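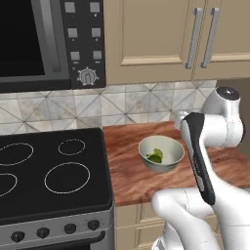

Does the Kedcombe Courier still count as a local paper?
Started by mbustamante

mbustamante
I let my subscription lapse in January and went back last week to see what I was missing. On the front page of the site I counted 12 stories. Two were about Kedcombe. The rest were national politics, mostly opinion columns from a syndicate, and one recipe. The city council voted on the Irside rezoning and it got four sentences. When did this happen?

Kioko_B
It happened when they were sold. The new owners run the same columns in all their papers. I have relatives a couple of hours away and their paper has the same headlines as ours on the same morning.

pestura_road
I don't agree that it's the owners. People click on the national stuff. Put up a story on the sewer bond and a story on whoever said something dumb in Washington and see which one gets 85 comments. The paper prints what we read.

mbustamante
They can't know if people would read a council story if they don't run one.

pestura_road
They did run them, for years. I was a subscriber then and I skipped most of them. I suspect you did too.

S. Mendes
I worked there until the second round of cuts. We did have numbers on this. Council stories got few readers, but the people who read them stayed subscribed. The columns got a lot of readers who never paid for anything. Management looked at the first number and that was that. I'm not saying they were stupid — the ad money was tied to page views at the time.

meriem_az
What bothers me more is how people here talk now. I go to the Irside neighborhood meetings and someone always stands up and gives a speech they got from cable news. Last month we were supposed to be discussing parking on Chraibi Street. We got 40 minutes on the national debt.

Kioko_B
Was that the guy in the green jacket

meriem_az
No, he was fine. He talked about parking.

saeed_alipour
I'll defend the columns. I read writers on both sides and I wouldn't have found a couple of them without the Courier. If you only want council votes, the minutes are on the city site for free.

mbustamante
The minutes from the rezoning vote aren't posted yet. I checked before I started this thread.

saeed_alipour
Okay, that's a fair point. They used to be up in a week.

pestura_road
So email the clerk. I did that for the library budget and got a PDF the next day.

S. Mendes
The clerk will send them if you ask. The minutes only give you the vote, though. They don't tell you that the room was full or that the developer's lawyer changed the setback numbers halfway through. You need a person sitting there.

meriem_az
I was there for the rezoning. Around 60 people. I have notes if anyone wants them, but my handwriting is bad so give me a few days to type them up.

mbustamante
Yes please. Post them in here or start a new thread, either one.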